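Search products
Search
Shares 66

Drisix Grout Float and Finishing Kit

We love a good float. That probably tells you more about our weekends than you wanted to know, but anyone who has packed joints on their knees for an afternoon will understand! The Drisix kit is the one we reach for when a floor has dark tile and pale grout, where every low spot and every wobble in a joint shows up from the doorway.

The float has a firm green rubber face on a light core, with a handle set slightly back from center. That small change makes a real difference. Your knuckles stay clear of the floor, and you can keep the face at a low angle on the packing passes, then tip it up steep to scrape off the extra without changing your grip. Two corners are square for getting tight against a baseboard, and the other two are rounded so they don't dig a groove when you turn.

What's in the kit

Grout float, green rubber face
Joint shaper with a narrow end and a wide end
2 hydro sponges, rounded edges
Scrub pad, white, for haze
Canvas roll with tie

The joint shaper is our favorite piece. It's a plain little thing, and it leaves a smooth, shallow curve that catches the light evenly all the way down a run. Use the narrow end for thin joints and the wide end for anything chunkier – and rinse it often, or it starts to drag.

Using it with white grout

Mix small. A bucket you can finish before it stiffens beats a big one every time, and with white you really don't want to be thinning it with extra water halfway across the room. Work across the joints at an angle so the float doesn't drop in and pull the grout back out. Wring the sponge until it barely drips, wipe once, flip it, wipe once more, rinse. Dirty rinse water is what turns a white joint gray, so change it more than you think you need to!

Dark tile shows haze like crazy. Leave the scrub pad until the joints are firm to a fingernail, then go lightly in circles. 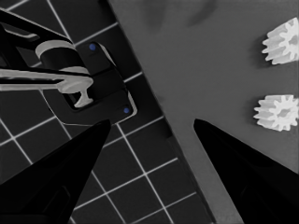
Dark square tile with thin, bright white grout lines.

From the people who use it

"I did a mudroom and both bathrooms with the same float and the face is still flat. The sponge size is perfect for my hands." – Azadeh Shahbazi

"Bought it for the joint shaper, kept it for the float. I'd like a second shaper in the roll, I'm always losing mine." – Manouchehr Nouri

Good to know

Works with sanded, unsanded and most premixed grouts. For epoxy, get the harder Kalniņš float instead, as the green face is too soft to shear it cleanly. Wash everything in cool water before the grout sets, and hang the float up so the rubber doesn't rest on its edge.

Replacement faces are due in September and will fit every float we've sold under the Drisix name.

3 comments

We use cookies to remember your cart. Accept | Settings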